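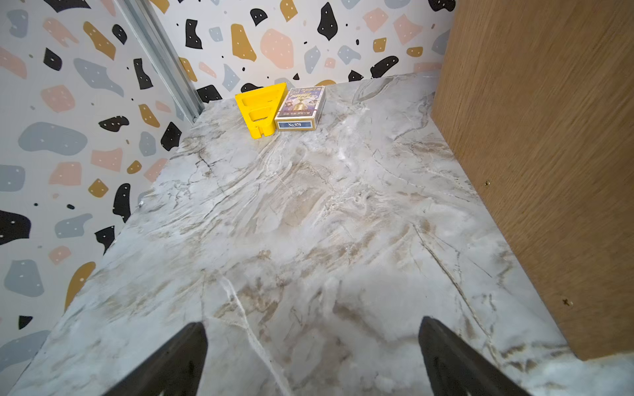

Pencil case

A pencil case is a small container for writing instruments and the minor articles used with them, such as erasers, sharpeners and short rulers. It is one of the commonest items of school and office stationery. The term covers both soft pouches and rigid boxes, and in some trade catalogs the latter are listed separately as pencil boxes.

Types and materials

Soft cases are made of cloth, leather or flexible plastic and usually close with a zipper. Rigid cases are made of wood, metal or molded plastic. The plastic case is generally rectangular, with rounded corners and a lid that is hinged or lifts away. Finishes include opaque, clear and frosted. A frosted, translucent shell softens the appearance of the contents and may carry printed decoration, grids or a maker's name. Light blue, dark gray and green are all found among cases of this kind.

Capacity varies. In her handbook The Desk and Its Contents, Morag Purves divides rigid cases into slim models, intended for up to six pencils, and deep models with a removable tray. The division is widely followed by collectors – less so by retailers, who tend to sort by price.

Storage

Rigid cases can be laid flat and kept side by side on an open shelf, and for this reason they are often stored with other desk articles in low tiered units.

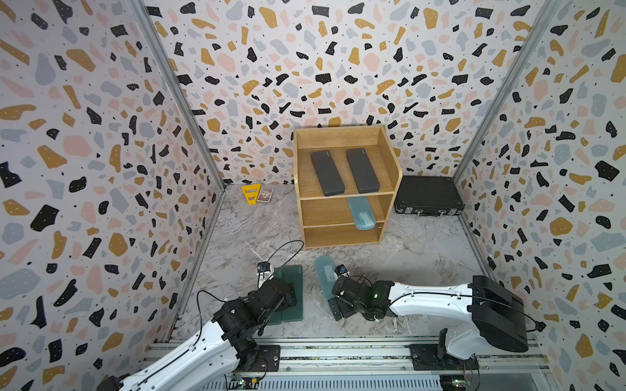
Purves recommends that cases in daily use be given a tier of their own, with labels facing the same way, and that bulky items such as briefcases be kept on the floor or a lower surface. Triangular rulers, which do not fit most cases, are commonly stood or laid nearby. Playing cards and other boxed goods are sometimes kept in the same area, although Jean Hepburn's guide to classroom storage advises against mixing them with stationery.

Markings

Brand names on plastic cases are usually small and placed near one end. They may run along the length of the case, so that they read sideways when it is set upright.

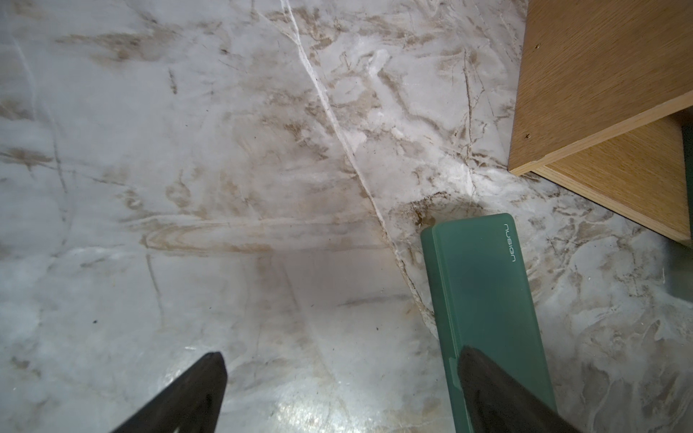

Lettering of this sort is applied by screen or pad printing and wears with handling. Frosted surfaces hide fine scratches better than glossy ones but hold graphite dust, and are cleaned with a damp cloth and mild soap.

Collections

The Jardine Collection in Jarthorpe holds 2,000 pencil cases, the greater part of them plastic. Its catalog, compiled by Urmas Urbonaitė, was issued on 13 March 2008.

See also

Desk organizer
Drawing instruments
Set square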